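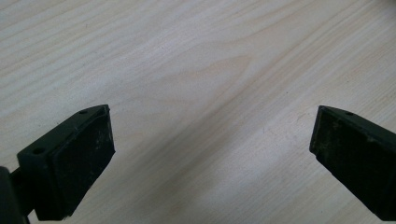
Home Posts Tags About Search

So I've been teaching a robot to fold napkins. Well, I've been teaching a gripper on the end of my own arm to fold napkins, and the robot gets to learn from it later, while I'm asleep or eating crackers over the keyboard.

I've started at the Tullside lab this November and my wrist already hates me. The setup is pretty simple: you hold the gripper by the handle, squeeze to close the fingers, do the thing, let go, put everything back, do it again. Each go is a demo. We have 2923 of them on the drive now across all the tasks (I did not do all of those, please don't picture that) and Hinata wants a lot more before she'll train anything on the napkins.

The part I can't get over is how bad I am at it! I've been folding cloth since I was a kid. Give me two stubby fingers and no thumb and I turn into a raccoon. The first morning I kept pinching the table instead of the corner of the napkin, and then I'd get the corner and drag the whole thing sideways, and then I'd sneeze. Jinlong Guo, who sits next to me and has the patience of a parking lot, told me to slow down and come in flatter. Flatter helps. Slower helps too, but if you go too slow the policy learns to dither, and there was one early version, before my time, that apparently hovered over a sponge for 13 seconds like it was making a wish.

Things I do now:
- start every demo with the fingers wide open, and wait a beat
- keep my other hand in my pocket (I was helping. You can't help.)
- if I fumble and recover, I keep it. If I fumble and swear and start over, I toss it

That last one was a whole argument at lunch. Sadao thinks we should only keep the clean ones. Hinata says the robot is going to fumble anyway so it had better see somebody get out of it. I'm on Hinata's side, mostly for selfish reasons, seeing as my clean ones are maybe one in 5.

I also got a turn on the remote rig, Piltosen, where you move a small arm and the big arm copies you from across the room. Everybody told me I'd love it. I didn't — there's a tiny lag and my brain kept filling it in with more pushing. With the hand-held one I can at least feel when I've hit the table. Yoshinori is really good at the rig though, he can thread a shoelace with it, and he's kind of smug about it.

Next up is cups, stacking and unstacking. I've asked for a wrist brace and a taller stool. The stool got a yes.

We use cookies to remember your preferences. Accept / Manage settings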